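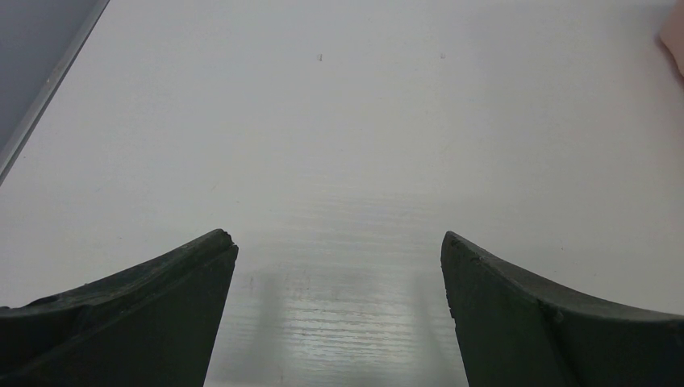 Ededell mill open day – notes before I forget it all

Back from the paper mill, feet killing me. Typing this up on the train so excuse the state of it.

Went down for the August open day. Gates at 10, queue already back to the bus shelter. Free entry, but you need a ticket from the desk for the machine hall tour and those go fast. Mine was number 70. Nearly missed out, the woman behind me got one for the late slot and went off for a sulk and a sausage roll.

Getting there

Train to Govbridge, then the 786 bus from outside the station. Not the 867, which has Ededell on the front but goes round by the reservoir first and takes for ever. I know this now. The driver was nice about it. Stop you want is Mill Lane, then five minutes downhill past the chapel. There is a car park but it was a field, and a soft one.

The pulp end

Tour starts outside at the bales. Waste paper, mostly office stuff, squashed into blocks taller than me and held with wire. Guide let us pull bits out. I got half a bus timetable and someone's maths homework.

Then the pulper. Basically a giant food mixer in a pit. You look down through a grating and it's grey porridge going round and round, and the smell is wet cardboard with something sharper on top. Not horrible. Gets in your coat though, mine still has it. The wire and staples come out on a long rope called a ragger, a great hairy thing that gets hauled up and chopped off when it's fat enough. Best thing in the whole place in my opinion and we got two minutes at it.

Screens and cleaners next – pipes, tanks, more pipes. Couldn't hear a word. Guide was pointing at stuff and we all nodded.

The machine hall

Hot. Really hot, take your jumper off before you go in as there's nowhere to stand once you're on the walkway. Ear plugs handed out at the door, the yellow foam kind, and I put one in wrong and had to do it again with everybody waiting.

The wet end is where it goes from milky water to a sheet. It pours out on to a moving mesh and by the far side of the mesh it's paper, sort of, you could put your finger through it. Then felts and presses squeeze it and then the drying cylinders, a long row of them, up and over and up and over. I tried to follow one mark on the sheet and lost it straight away.

They were making a buff envelope grade while we were there. Had hoped for something coloured. Guide said they run the colours together, pale ones first and dark ones last so they're not washing out the tanks all the time, and the reds are a pain to clean up after.

No break in the web while our group was in. Apparently the group before had one and got to see everyone run about. Typical.

Finishing and the lab

Reels off the end go to the slitter, which Omura supplied and fitted a couple of years back and the staff are obviously proud of it. Very clean cut. Offcuts get sucked up a tube and go back to the pulper, so that was a neat loop to see after where we started.

The test lab is a small room and they took us in a few at a time. Tearing test, bursting test, a gadget for how shiny it is. We all got a go at the bursting one. You clamp a sheet and a rubber bit swells up until the paper goes pop. Adults worse than the kids about wanting another turn.

Stalls and food

Yard had the stalls. Hand papermaking in washing-up bowls (long queue, soggy children), a bookbinder, and Kong, who do the notebooks, selling seconds by the bag. Bought too many. Covers a bit wonky but the paper takes a fountain pen fine, tried it already and no feathering.

Tea was good, cake had gone by lunch. The veggie option was a cheese roll. Bring something.

If you go

Flat shoes, closed toes, they do check and they turned away a man in sandals. No bags in the machine hall, lockers take a pound coin. Stairs are open metal grating and there are lots of them. No lift to the walkway, but there's a window on the ground floor and the people using that seemed to get a decent view of the dry end.

Tours run about an hour, ours ran over becuase of the popping.

Would go again, would get there earlier, would do the hand papermaking first. Last bus back to Govbridge was packed and I stood the whole way holding a bag of notebooks.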